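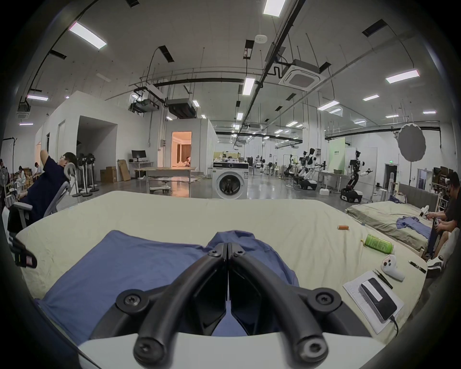 I have been to enough robot open days to know how they go. You get a badge, a biscuit and a film with swelling music, and then a machine picks up a cup very slowly while everyone holds their phone in the air. So when Vollora put out word in July that they were opening their lab for an afternoon, I signed up mostly out of stubbornness. They had promised "robots that learn the home", and I wanted to see how much of the home and how much of the learning there was. What I saw first was a blue shirt lying crumpled on a bed, with a pair of black gripper fingers poised over its collar, and a person on the other end of the gripper. A second person sat over another bed with another blue shirt. The robots stood further back on their wheels.

That is more or less the state of household robotics, and I was glad to have it laid out so plainly. The people do the chore with the same sort of fingers a robot might have, the whole thing is recorded, and the recordings are fed to software called Clarnunari. Our guide said it needed 1,000 goes at a task before it showed "useful behaviour", and 2,000 before they would let it try in front of visitors. Shirts had not yet reached 2,000. I asked what useful behaviour meant and was told it depended on the task. I wrote that down and underlined it.

The lab itself is a big white room with pipes across the ceiling and bits of house dotted about in it. Beds, a washing machine, a whole gang of standing fans. I liked it more than I expected to. It had boxes on the floor and people working among them, and it looked like a place where somebody has a job to do. The last one of these I went to, at Tomoana, was all pale carpet and pot plants, and I came away with a tote bag and no idea what they made.

But a bed in a lab is a very obliging bed. You can walk round it. Mine is jammed against a wall, with a radiator on one side and a heap of books on the other, and the washing that lands on it is a knot of tights, pillowcases and one damp towel. I put this to the guide, who said variety was "on the roadmap". I have never heard of anything coming off a roadmap on the day it was meant to.

We did get our demonstration at two o'clock. There were 18 of us behind a strip of tape. The robot rolled up to a table, where a flannel had been laid flat for it, and it folded the flannel in half, and then in half again. It took long enough for the man beside me to finish a phone call. People clapped. On the second go it got hold of two layers at once, stopped, and had to be sent back to the start. There was less clapping, although I thought that one was far more interesting, and I would have happily watched it fail for another hour. I learnt more from the stopping than I did from the film.

I asked three things at the end. How often does it get through a flannel without help? They were "still deciding how to measure that". What would it cost? Too early to say. Who is it for? Here the answer got long and went through care homes, hotels and busy families before arriving at "everyone". I do wish these firms would pick one. A hotel with a thousand identical towels is a sensible customer. My mother, who irons tea towels and has views on corners, is a different matter.

To be fair to Vollora, the staff were patient and they let us stand near the dull part of the work, the part with the shirts. It's slow, fiddly stuff and I had a go myself for ten minutes with a spare gripper. Collars are horrible. You squeeze, the cloth slides off, you squeeze again. My wrist ached on the train. Whatever I think of the brochure, I have more respect for the people who do that all afternoon than for anyone who wrote the words in it.

Skomano are holding one of these in the autumn, with kitchens this time. I've put my name down. If they let me bring my own saucepan with the wobbly handle, I'll report back.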